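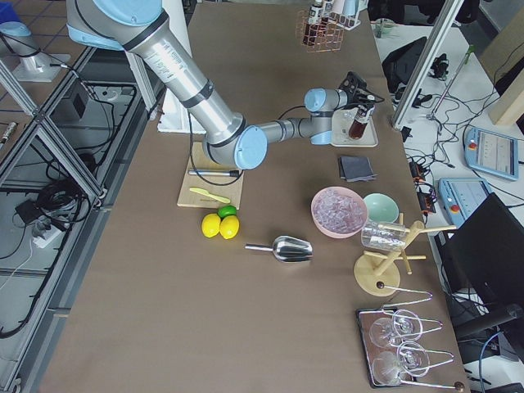

The pick-up is the easy part, it's letting go without a wobble that costs you points, according to one member of the Riquelme robotics club, which is getting its bar-service arm ready for the Bralidel student contest.

10 Nov 2018, Hidthorpe — Eleven teams entered, nine still in. Riquelme sits fourth after the July heats with 257 points out of 300. Final round is drinks service: bottle, ice, citrus, glassware, all on one table. No hands allowed once the clock starts.

Students wrote the grip routine themselves over the summer, then threw half of it out. New version closes slower on small bottles — safer, but it eats time.

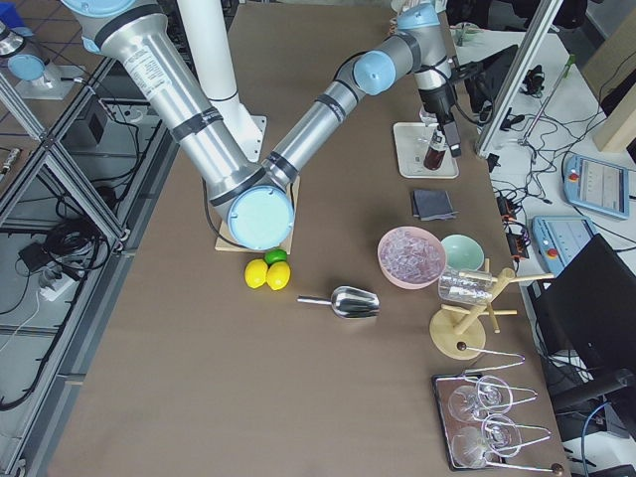

Ice scoop still needs work, the club says. Same goes for the stemmed glasses, which are worth the most. Software help comes from Tuvon, a local firm that also lends the club its workshop in the evenigns. Doors open at 9, entry free.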